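3/16/22

I said I would write something about the church in Demholm, and I keep putting it off, so I'm doing it tonight.

For anyone new to this blog, our sister congregation in Demholm has been without a building since last May. They had been meeting in the old grain office on the Pidach road for eleven years. The district said the permit was for storage and not for worship, and put a seal on the door. There was no violence. Two officers came with a paper, waited while people carried out the chairs and the hymnals, and locked up.

Since then they have met in homes. There are 93 people on the roll, and no house in Demholm holds that many, so they split into five groups. Each group gets the sermon on paper a few days ahead and somebody reads it out. The children's class moves from house to house.

The fine was the next thing. The district first set it at 700 a person for the four elders, and on appeal it came down to 600. That is more than a month's pay for most of them. Two have paid. The other two asked for time and were given until the end of spring. One of them was let go from the dairy the same week the notice was posted in town. The dairy says it was a cut in hours across the board. He doesn't think so, but he can't prove it and he has stopped trying.

I called him on Sunday. We mostly talked about his knees and about the road, which has been bad since the thaw. He did say that his neighbors, who are not believers, brought over potatoes and wouldn't take the sack back. He wanted me to put that in.

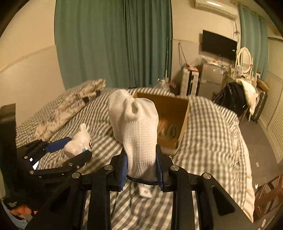
White knit glove and the little toy with the ears.

Some of you asked about sending money. Please don't mail cash to the Demholm address. Two envelopes came open and empty in January, and I don't want to guess where that happened. The Reisinger fund can take a check and will pass along the full amount. Write "Demholm" on the memo line. If you gave through Duleo before, that page is closed and I don't know if it will come back.

As for the legal side, a second appeal was filed in the regional court. The argument is simple. The same grain office was used for wedding parties and a chess club, and neither of those was ever told it was storage only. The lawyer thinks that is worth something. The first judge didn't mention it at all in the ruling, which ran to a page and a half.

I have been asked whether they would take a different building if one were offered. Yes, they would. They looked at a former shop on the Pidach side, around 103 square meters, but the owner backed out after a visit from the district office. He was polite about it and gave back the deposit.

Our own prayer meeting will stay at seven, in the side room, and we'll read the latest letter from Demholm there. It's four pages and has to be translated first. I've done two. The handwriting on the third page is hard going and I may have to call and ask what a few of the words are.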